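4.2 Do people keep their pans as long as they say?

Household surveys on kitchen goods lean heavily on recall, and we doubt that recall deserves the trust it gets. The Wurport survey asked 219 households how long they had owned their main frying pan. Nearly half answered "10 years," a suspiciously round figure. Guzmán treats these answers as ages and builds a replacement rate on them. We see little reason to follow him.

When Hashmi went back to the same homes in June, six owners who had given 10 years could produce a receipt, and every receipt showed a later purchase. Six is a small number, and people who keep receipts may differ from those who don't - but all of the errors ran the same way. The survey also never said what counts as a frying pan. Some owners may have had a deep skillet in mind, others the plain long-handled type (Figure 3). 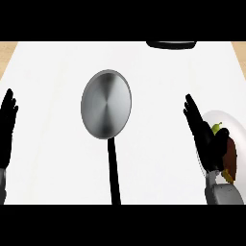
Figure 3. Long-handled frying pan with a gray metallic body and black handle. Rendered view.

Until the question is reworded, we would not use the Wurport ages to estimate kitchen waste, and we leave them out of the totals in Section 5.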